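Notebook, January, started 9:40 am

OK, picking up from where Henk and I left the whiteboard. The question is still whether the relabelling trick (we're calling it Ninar now, Henk's pick, I lost the vote) helps on the bimanual tidy-up tasks or whether it only looked good on the easy pick stuff. My hunch going in was that it would do nothing for anything see-through. I was wrong, sort of, read on!

Quick recap for anyone who wasn't in the room. We take the teleop demos, chop each one at the points where a gripper changes state, and throw out the idle stretches before training. The old Tusard baseline trains on the lot, pauses and all, and it learned to pause beautifully. It would hover over the basket for ages like it was waiting for a bus.

Training set for this round is 232 demos of the spray bottle going into the basket tray, same split as last time, 40 held back for validation. I kept the learning rate where Bassey had it because I didn't want two things moving at once. Seeds are in the run folder. The first run died overnight with a full disk (my fault, I was saving every checkpoint again) so everything below is from the second go.

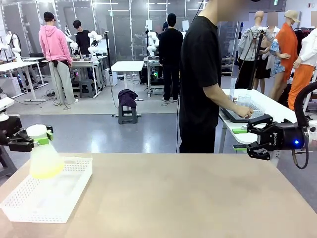

Spray bottle task, left gripper over the basket, right one open.

Results, then. Baseline got 49 per cent over the full set of trials, the chopped version got 92. I ran the scoring script twice and then got Henk Groen to run it on his machine, and he got the same numbers, so I'm letting myself be a bit excited – cautiously. Same start poses for both policies, and the person scoring didn't know which one was loaded.

Where it still fails is the release. The approach is lovely, the grip is fine, and then it lets go a bit high and the bottle tips over the side of the tray. I went through the failed ones after lunch and nearly all of them look like that. Henk reckons we're cutting the segment too close to the gripper opening, so the policy never gets to see the last bit of the lowering properly. He might be right. I'd have blamed the depth, what with the frosted plastic, but the height error is there in the plain joint data too, so that's my theory mostly sunk.

The right arm is the other odd one. It has nothing to do in this task and the baseline used to wander it about. With the chopped demos it stays put far better, which I wasn't expecting and can't explain yet. Need to look at the action variance for that side before I go telling people.

Haven't tried the Gronus weights as a starting point. Would like to, but the tokenizer version is different and I'm not keen to start on that at four in the afternoon.

To do:
– pad the segments either side of the gripper change and retrain
– plot release height for every trial, both policies
– action variance, right arm
– delete old checkpoints (really, this time)
– ask Bassey if the colour jitter was on for the baseline, the config says one thing and the log says another

Retrain is queued. Henk's got the key for the server cupboard if it falls over.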